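Flurkgate Toy and Model Workshop
Progress report to the Drukine Fund
Reporting period ending April 2021

1. Purpose of this report

This report sets out progress on the second stage of the small wooden goods project, for which the Fund awarded a grant of £3,565. It covers the preparation of the loan collection, the work on the miniature window sets and the position on spending. A final report will follow in November.

2. Summary of progress

The loan collection now holds 141 wooden items, all checked, cleaned and entered in the register. They comprise building blocks, puzzle boards, model house parts and a small number of sorting trays. Items with splits or raised grain have been sanded and returned to stock. Those beyond repair have been set aside for spare parts.

Borrowing by nurseries and playgroups resumed during the period. Schools in the Sekevska area have asked for longer loans, and we have agreed to extend the standard period for them from three weeks to five.

3. Miniature window sets

The window sets were the main item of new work. Each set consists of a small wooden frame divided into compartments by thin strips, together with separate panes that are placed in the openings by the user. The sets are intended for children who are learning to match shape and size, and for older users practising fine hand movements.

Assembly trials are carried out with the frame laid flat, so that each pane can be lowered into its compartment from above. The frame in light tan wood shown in this section has two pale panes in place, one in the lower left compartment and one in the upper right. The remaining openings are empty, and the dark marble-patterned surface shows through them. We have adopted a dark background for all window trials, as the edges of the strips are easier to follow against it.
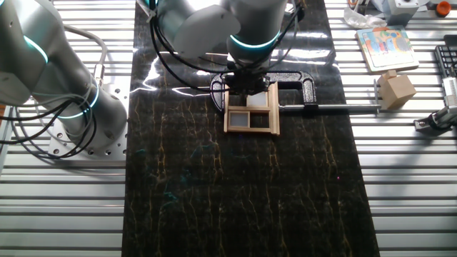

4. Puzzle boards and blocks

The puzzle boards have been the most frequently borrowed part of the collection. Boards with missing pieces were withdrawn at the start of the period, and replacement pieces have been ordered from Thân. Plain blocks remain in good condition and have needed little attention beyond cleaning.

Storage is still a concern. Loose pieces are at present kept in plastic bags, several of which have torn. We propose to move to lidded boxes, each labelled with the register number of the set.

5. Finance

Of the grant awarded, £3,000 has been spent or committed. The largest costs were timber, replacement pieces and printed instruction cards. A further £800 was received from loan charges and has been placed in the repairs budget. No request for additional funding is made at this stage.

6. Difficulties encountered

Delivery of cut strips for the window frames was delayed twice. One batch arrived slightly over width and had to be planed by hand before use. The supplier has since agreed to send a sample strip ahead of each order.

7. Work planned for the next period

Completion of the remaining window sets and their instruction cards.
Purchase of storage boxes and transfer of all loose pieces.
A short questionnaire to borrowers on the condition of items on arrival.
Review of loan charges for groups borrowing more than one set.

The register of items and the full statement of spending are available to the Fund on request.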